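Rutherford Street Learning Kitchen
Progress report to the Drurell Fund, second reporting period
Prepared by Morven Lindsay, program manager

Summary

The grant pays for evening cooking and food budgeting classes for adults in the Rutherford neighborhood. Classes have run as planned in this period apart from a break in August, when the building's gas line was replaced. We are on budget for teaching costs and slightly over on ingredients. We are not asking for any change to the grant total, but we would like to move money between two lines, as set out below.

Classes and attendance

We enrolled 96 adults across the two course levels. The beginner course filled first and had a waiting list by the second week. The follow-on course was slower to fill, mainly because it started at 5:30 p.m. and many people were still at work or on the bus. Jean Geddes moved it to 6:45 after the break and attendance has been steadier since then.

The beginner sessions cover knife skills, dried beans, rice, soups, and reading a unit price label. Jianguo Gu rewrote the session on storing leftovers after several people said the old handout was too long. The new one fits on one side of a page and has been translated into Turkish by Yavuz Tuncer, who also teaches the bread session. A Spanish version is in draft.

Child care remains the most common reason people give for missing a class. We had hoped to share the after-school room down the hall, but it closes at 6 p.m. and the school cannot extend the hours this year. We are talking to the church on the corner about their back room.
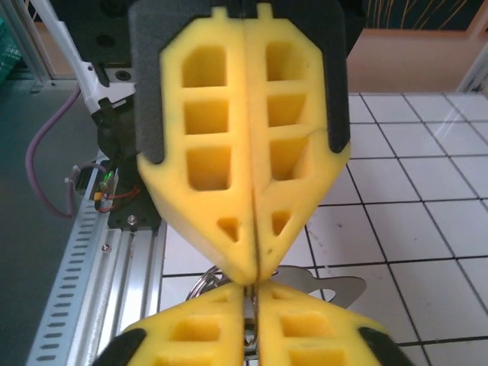
Ingredients have cost more than we allowed for. Eggs and cooking oil account for most of the difference. We switched suppliers from Lostari to Floltach midway through the period, which brought down the price of flour and canned goods, but Floltach does not carry fresh produce in small amounts, so we still buy vegetables at retail. Jean has cut two recipes that used a lot of cheese and replaced them with a lentil dish and a cabbage pie. The cabbage pie has gone over well.

Budget

Teaching pay, rent, and insurance are all in line with the approved budget. Printing is under, as most people now take the recipes by text message. We ask to move $600 from printing to ingredients for the rest of the grant year. Blair Halliday has checked the figures and the revised budget sheet is attached.

Problems and delays

The August break cost us 2 weeks of classes. Both were made up in the following month, though a few people could not come on the new dates. The follow-up phone survey is also behind. We had planned to finish it by now and have only reached the people from the first course — many numbers had changed, and calls made in the daytime mostly went to voicemail. We will try evening calls next.

Next period

We will run both courses again at the later start time, finish the Spanish handouts, and complete the phone survey. Yavuz will add a second bread session if oven time allows. A full set of survey results will come with the next report.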